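Returns bench is getting a robot arm, what happens to the people on it?

Posted in Work and Jobs > Warehousing and Packing
Asked by benchfour, 5/13/21

I work on the returns bench at a toy and stationery distributor. There are 14 of us over two shifts. We open the parcels, check what's in them, put the good stuff back in stock and bin the rest. Management told us last month that one bench is going over to a robot arm from a company called Kitia, with software called Tarar that tells it what to pick up and where to put it. It starts in September.

They say no jobs will go, but they said that about the label printers too and the two people who used to do labels were gone by the end of the year. I'm 35 and I've been here 7 years. I'm not against it. I'd just like to hear from somebody who has already been through it on the floor. Specifically:

What do you end up doing all day once it's running?
Do you get paid more for looking after it, or the same?
Does the pick rate for the people on the other benches go up to match?
Is there anything we should ask for before it starts?

We do have a union but the rep hasn't dealt with one of these before. Thanks.

mallee_packer

We got one 2 years ago at Akix, small goods, a lot like your place from the sound of it. I'll go through your list.

What you do all day: for the first while, a lot of standing beside it. You put the items out on the table, it goes for them, it misses some, you put them back where they were and it has another go. After that it was mostly clearing faults and feeding it. Feeding is harder on the shoulders than the old job in my opinion, as you're doing the same reach over and over where before you'd be opening a box, reading a slip, walking to a shelf. Our centre ended up swapping people off it every hour and that fixed most of the complaints. Get that in writing.

Pay: same to begin with. It took a regrading claim to get it changed, and what got it over the line was a diary that a few of us kept of everything we were doing that wasn't in the old job description. Restarting it, wiping it down, calling the supplier, showing new starters where they can and can't put their hands. Start the diary on the first day. We started late and had to leave out months of work that we couldn't show dates for.

Rates: they tried. The argument from the manager was that the arm doesn't stop for a break so the line should flow better. But the arm was slower than any of us on mixed goods. It was good on cartons that were all the same and poor on anything round, soft or shiny. So the rate for the people benches should have gone down, if anything, because we were getting all the awkward items it couldn't do. Ask who gets the rejects and whether they're counted at the same rate as a normal item. That was the biggest fight we had and we only half won it.

Jobs: we lost none straight out, but when people left they weren't replaced. You should ask about that as well as about redundancies. "No jobs will go" can be true while the bench gets smaller every year.

quickreply88

They're all the same, they'll use you to train it then show you the door. Start looking now. My brother-in-law's place went from a full shift to hardly anyone. Can't remember what the machine was called.

threadbare_in_trinent

I don't agree with the reply above, although I understand it. I'm on the small parts line at Trinent and I've worked next to an arm since the trial. It hasn't been wonderful and it hasn't been the end of the world.

The part I'd add is about skills. On the old returns bench you learned the stock by handling it. You knew by the weight if a box was missing something. The new starters on our line don't get that, as the easy items go to the arm and they go straight onto rejects, with nobody having shown them what a good one looks like. We asked for every new person to do their first weeks on a manual bench and the company agreed, probably because the error rate was costing them money. I'd put that near the top of your list.

Second, get trained properly on the stop button and on what to do after a stop. All of you, both shifts. We had one trained person per shift and when that person was off sick the rest of the crew stood around waiting, and then got asked why the numbers were down.

Third, ask to see it working on your own goods before September. The sales video will be cartons on a conveyor. Ours was set up on a plain wooden table with odds and ends, and watching that told us more than the video did.

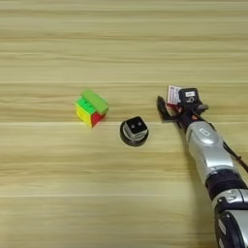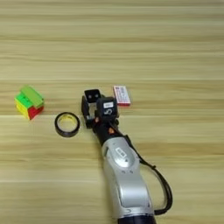 If your supervisor will let you, take a bin of real returns along to the demo, with the torn packets and the half-stuck labels left in. Write down which ones it can't manage. That list is your future workload, so have it with you when the rates come up. Your rep should be in the room too, even without having dealt with one before. Ours hadn't either and did fine by asking plain questions and not leaving until they were answered.

On pay, we got a small allowance for whoever is rostered as the operator. It's not much. It only applies to the hours you're on it, so keep an eye on how the roster is shared, or the same few people will get it every week.

benchfour

Thanks, that's a big help. I hadn't thought about the rejects at all. I've passed the bit about the diary and the hourly swaps on to our rep and we're going to ask Kitia for a demo with our own returns. I'll post again once it's in.

mallee_packer

Good on you. One more thing, ask what Tarar records about the people. Ours logged every time someone cleared a fault and how long it took, and that turned up in a performance review before any of us knew it was being kept.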